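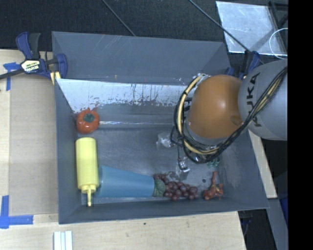
Skovell Fund for Workplace Standards
Grantee progress report, second reporting period
Grantee: Fernura
Project: Independent reporting and response on film and television productions
Prepared by: Melquiades Ponce, project lead
Submitted: Dec 30, 2025

1. Status

The project is on schedule for three of its four work items. The fourth, the casting-stage protocol, is behind and is covered in section 5. Spending is within the approved budget and no line has moved by more than the amount the grant agreement allows without notice.

2. Background to this period

The first report described the design of the reporting line and the agreement with Antal, the production services company that agreed to host the pilot. This report covers the period from the opening of the line in August to the present. Terms are used as in the first report. "Crew" includes day players, background performers and anyone hired through a loan-out company. "Report" means a contact in which the caller describes conduct covered by the policy, whether or not the caller gives a name.

3. Reporting line

The line operated on 16 productions. Over 511 crew were given the contact card and the two-page notice at onboarding. The exact number is higher, but two productions did not return signed sheets for their additional photography days and those people are left out of the figure.

The line received 41 reports. Seven concerned conduct by a person with hiring authority over the caller: a producer, a department head or a casting executive. These are handled on a separate track under the protocol agreed with the Fund, with an outside investigator assigned at intake and no notice to the production office until the caller has agreed to it in writing.

The remaining reports concerned conduct between crew members of similar standing, remarks made during fittings and rehearsals, and conduct at events off the lot. The last group raised a question the policy did not answer clearly. Wrap parties paid for by the production are covered. Private dinners to which a performer is invited by a producer are covered only if work is discussed, and callers often cannot say in advance whether it will be. Fernura has treated these dinners as covered in all cases during the pilot. We ask the Fund to confirm that reading before the next period.

No case details are included here. Closed files are held by the outside investigator and can be reviewed by the Fund's counsel under the existing confidentiality terms.

4. Case system

Intake records were moved to Rukix, the case management system, at the start of the period. The move took longer than planned. The old intake form allowed free text in the field for the caller's department, and these entries had to be matched by hand to the standard list before import.

Three settings were changed after the move:

Automatic email replies were turned off. Several callers had given a work address that an assistant or coordinator could also read. First contact is now by telephone unless the caller asks for something else.

Access by production was split. A staff member working on one production can no longer see the existence of a file on another.

The retention clock now starts when a file is closed. It had been starting at intake, which would have placed long cases at risk of early deletion.

An access log is exported monthly and checked by the project lead. No access outside assigned roles was found.

5. Casting-stage protocol

This item was due for delivery in the current period and is not complete. The draft sets out where auditions and meetings may be held, who must be present, and what a performer must be told before a scene involving nudity or simulated sex is read. Antal has accepted the sections on location and on notice. It has not accepted the section requiring a second person at every one-on-one meeting with a performer who is not represented by an agent.

Antal's objection is cost on smaller productions – in particular where the producer and the casting director are the same person. Fernura proposed that the second person may attend by video call and that the meeting may be moved at no penalty if no one is available. Antal is reviewing the wording.

Until the section is settled, the existing rule applies: no meetings in hotel rooms or private homes, and a written record of time, place and attendees sent to the production office the same day. Compliance with the written record has been uneven. Records were often filed in batches at the end of the week, and a batch record is of little use if a complaint concerns the day itself. A reminder went out to all line producers and the form now carries a time stamp.

6. Training

Sessions for department heads and line producers were delivered on all productions in the pilot. The session was shortened after the first month and the section on legal definitions was moved to a handout. More time now goes to what a supervisor should do in the first hour after being told something – what to write down, whom to call and what not to promise.

Sessions for background performers were harder to place. Call times change at short notice and holding areas are noisy. A printed sheet handed out at check-in has been used in their place, and a short recorded version is being prepared in English and Spanish.

7. Risks

Retaliation. Callers continue to ask whether they will be hired again. The policy bars retaliation, but a decision not to rehire a freelancer leaves little record. We propose to compare rehiring of callers with that of other crew in the same department, using payroll data, with the match done by the outside investigator so that names do not reach Fernura or Antal.

Investigator capacity. One firm handles the separate track. A second has been approached and terms are under discussion.

8. Next period

Work planned: settle and adopt the casting-stage protocol; sign the second investigator; release the recorded training; begin the rehiring comparison if the Fund approves the method.

Decisions requested from the Fund: confirmation of coverage for private dinners (section 3); approval of the rehiring comparison (section 7); a revised due date for the casting-stage protocol, to fall at the end of the next period.

The financial statement and the signed production sheets are attached separately.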